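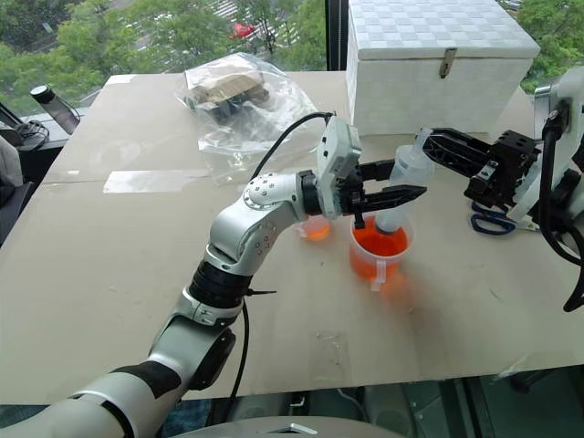
Half my squash ends up on the worktop and the other half up my sleeve, writes Neema Makokha, and she is far from the only one to tell us so.

KILEVPORT, 21 March 2022. Kundance, the kitchen-table measuring course for people who have always guessed, returns to Kilevport with 18 places and a new session on moving coloured liquid from one vessel to another. Spectators are welcome, provided they bring their own towel. 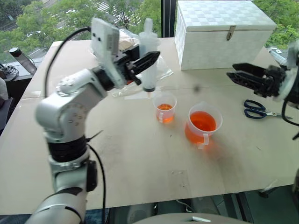

The course began in December as a single evening on reading a line at eye level, and 126 people asked to come. It has since grown to 4 sessions, which is a lot of time to spend on pouring. The new one sets a large measuring cup of orange liquid beside a smaller cup, with a clear plastic syringe for anyone who finds a spout too exciting. Cardboard goes over the table first.

"We can teach almost anyone to measure," said Brenda Godoy, course leader. "Wiping up remains a matter of character." 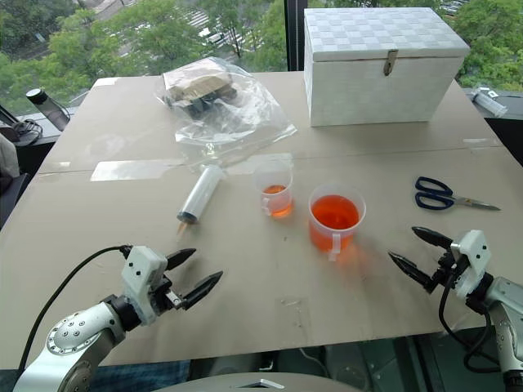 Neema Makokha asked whether a syringe was really any tidier than a steady hand. Godoy's reply was that it is slower, and that slow people spill less.

Places cost £9 and include the use of all cups. Bookings are through Rugemalira, the course office. Aprons are not supplied. Orange clothing is recommended.

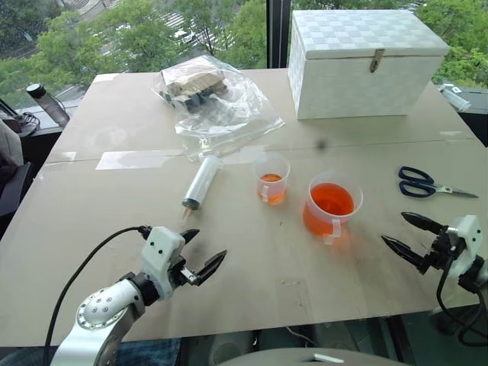
Syringe and measuring cups on the table, Kundance, Kilevport.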